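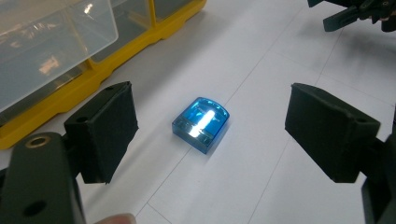

小さな部品の仕分けと検品を手伝ってくれる方、募集します!

はじめまして、Brerhamという小さな作業室をやっています。プラスチックの小物を預かって、白い机の上で一つずつ見て、種類ごとに箱に分けて送り出す。毎日ひたすらそれです。地味ですよね。でも私はこの地味さがかなり好きで、気づいたらお昼を食べそこねていたりします(休憩はちゃんと取ってもらいますのでご安心を)。

今回お願いしたいのは、主に透明や半透明の部品です。青く透けたキャップみたいな形のものは、つやがあるぶん光が強く映りこんで、面が白く飛んで見えるんです。そうなると細かい傷がぜんぜん見えない! 少し向きを変えて、縁の色が濃く見えるところまでじっくり確かめる、そういう見方を最初の週に一緒に練習します。私も慣れるまでけっこうかかったので、焦らなくて大丈夫です。

募集は2名、期間は7月から。時間は朝10時開始で、終わりは相談して決めましょう。お子さんのお迎えがある方、午後に授業がある方、遠慮なく言ってください。場所はWiltton通りの古いビルの2階で、エレベーターはありません。階段がちょっと急です。

経験は問いません。手芸や模型が好きな方、ボタンやビーズを色別に並べるのが苦にならない方だと楽しめると思います。逆に、おしゃべりしながらの作業が好きな方には静かすぎるかも。ラジオは小さくつけています。選局は早い者勝ちです。

机と椅子、手袋はこちらで用意します。椅子は高さが変えられますが、クッションは好みがあるのでお気に入りを持ってきてもらえるとうれしいです。爪は短めで、指輪は作業中だけ外してください。香りの強いハンドクリームもお休みでお願いします。

応募はAvram掲示板のメッセージから、お名前と来られる曜日、それから最近夢中になった細かい作業を一つ書いて送ってください。編み物でも、豆の筋取りでも、なんでも! お返事したあと、20分ほど作業室を見に来てもらって、実際に少し部品を触ってもらいます。履歴書はいりません。見学だけしてみたいという方も、メッセージにそう書いてもらえれば時間を調整します。

Brerham作業室より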